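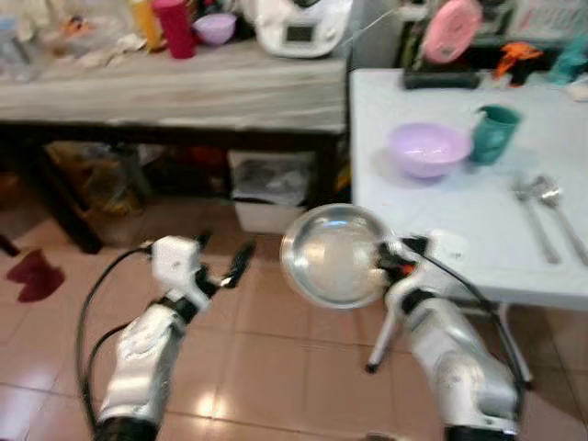
Pregunta: Devolución de la fianza de menaje

Nuestra asociación arrendó en diciembre el salón Edet, en Trirnberg, con vajilla y cubertería incluidas. La empresa gestora, Troltetti, ha retenido 56 euros de la fianza por «desgaste de piezas metálicas».

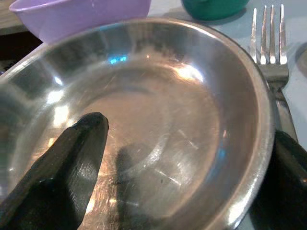 El contrato no define dicho concepto. Se solicita orientación sobre la procedencia del descuento.

Respuesta 1 (27 votos)

Procede distinguir entre daño y uso ordinario. Las marcas superficiales en el acero inoxidable suelen considerarse uso ordinario, salvo pacto expreso. Conviene requerir por escrito el inventario de entrega firmado por ambas partes.

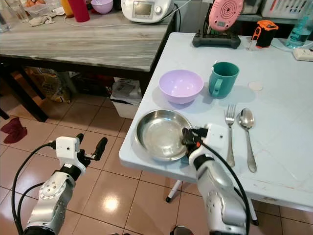

Si dicho inventario no existe, corresponde a la gestora acreditar el estado anterior de cada pieza. Consérvese copia de la reclamación.

Respuesta 2 (4 votos)

En Gamow nos descontaron un importe parecido y no reclamamos. Revisen la cláusula de limpieza.
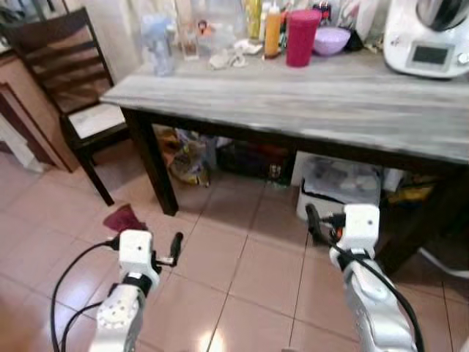
A veces figura en el anexo y no en el contrato principal.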